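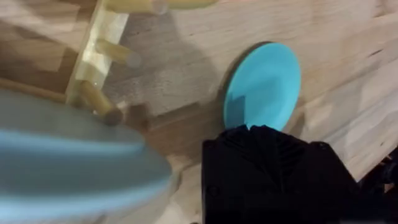
I have been meaning to write down our rules for handling dishes for a long time, mostly because I keep repeating them out loud. We have a two-arm setup on a wood table, and the task we run most is the dish rack: pick up a plate, stand it between the pegs, go get the next one. It sounds easy and it is a good test of whether a group has any discipline. When the gripper has a turquoise plate by its lower rim and the rack is off to one side with its pegs sticking out, there are a lot of ways to do the next two seconds, and most of them are fine once. The trouble comes when five people each do it their own way and then we try to compare runs.

So these are the rules as they stand on Monday, May 11, 2020. They replace the sheet that was taped to the cabinet, which had so much crossed out that Ramiro Soler and Abdelkrim Abdelaziz were working from different versions of it without knowing.

Rule one is about the grip. Take the plate by the rim, with the pads on both faces, and go no deeper than you need for it to hold. People new to the table like to push the fingers far in, since it feels safer. It does hold better, but then the gripper body gets to the rack before the plate does and you end up knocking a peg. If the plate turns in the grip, put it down and take it again. Do not try to fix the angle by leaning it on the rack.

Rule two: line up before you go down. The plate should be parallel to the gap while it is still clear of the pegs. If you are correcting the angle on the way down, you started too soon. Go back up. I have never seen a run ruined by somebody going back up.

Rule three is speed, and this one we argued over. Our limit for the arm when it is holding something near the rack is 200 millimeters per second. Away from the rack, with nothing in the gripper, it is 800. Rocío Esteban wanted one number for everything so that it would be easy to remember. I see her point, but the low number made the empty moves so slow that people started cutting corners elsewhere, for example by starting the next reach before the last plate was let go. I would take two numbers over that. The limits are set in the controller now, under the profile called Harano, and you should not change that profile. If you need something different, copy it and put your name on the copy.

Rule four: let go, wait, then back out. Open the fingers, count one, and pull straight away from the plate. If you pull sideways the pad drags the rim with it and the plate comes along.

Rule five is about the rest of the table, and it got longer after last October. We had been running for most of a day when Soledad Soler noticed that the clutter on the table had been slowly moving. Every time somebody reached over to reset the plates, something got bumped. By the afternoon the table did not match the morning at all, and 33 runs had to be marked as a different layout. They were still usable, but it took Soledad two evenings to sort them, and she was not happy with any of us.
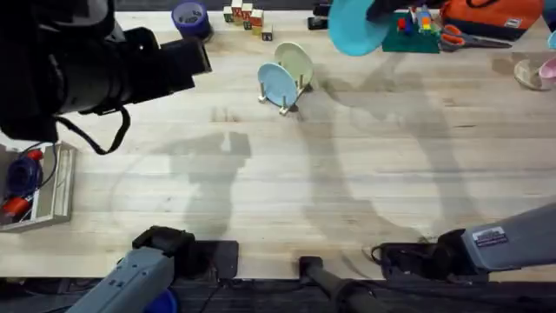 What we do now is decide on a layout before the first run and leave it alone. Clutter is allowed. I want clutter, since real tables have it, and a bare table teaches you very little. A plate against a green mat with toy blocks on it is a different problem from the same plate over plain wood, and it is worth having both. But the clutter is chosen, and if it moves during the session you either put it back or you write down that it moved. Writing it down is perfectly okay. Guessing later is what costs us.

There is one limit on the clutter, and that is anything sharp. Scissors can be on the table as part of a layout, but they stay closed and out of the path between the plates and the rack, and they are never something you pick up unless that is the task for the day. The same goes for anything with a loose strap. A strap can catch on a finger pad, and the arm will happily keep going with whatever is on the other end of it. If a strap is in the layout, look at where it hangs before you start.

Rule six: hands. No hands over the table while the arms are enabled. That means both arms, including the one you think is not doing anything. An arm at rest is still powered. Press the stop, reset the plates, step back, release. Morenike Dauda timed this for me when people complained that it slowed the session down. The whole thing added less time than we were losing to chatting between runs, and I have not heard the complaint since.

Rule seven: cables. Before the first run, move each arm slowly through its full reach and watch the cable at the wrist. It should have slack everywhere and should not lie where a plate is going to be. We lost a connector this way on the old Mokska table and the replacement took three weeks to come.

Rule eight, which used to be at the bottom of the sheet and which everybody skipped: keep the bad runs. If a plate falls over, finish the motion, stop, and save it with the right mark. Do not delete it and go again. I know why people do it. It is annoying to have a clean stretch and then one plate flat on the table. But a folder where every plate goes in perfectly tells you nothing about how often it goes in perfectly, and that number is the one I get asked for.

A few things are still open. I do not have a good rule for what to do when two plates lean on each other in the rack and the second one has clearly been placed right. At the moment we count it as placed if it is standing when the gripper has backed away, but Abdelkrim thinks that is too generous and he may be right. I also have nothing sensible about bowls. We tried them and the rim rule does not carry over very well, because the wall curves away and the pads only touch on a small spot.

The group at Brudumbridge uses a checklist that the operator reads aloud before each session. I thought that was too much when I first heard about it. I am going to try it for the rest of the month and will post the wording if we keep it. The printed copy of these rules is on the inside of the cabinet door, and the old one is in the recycling, so please do not fish it out.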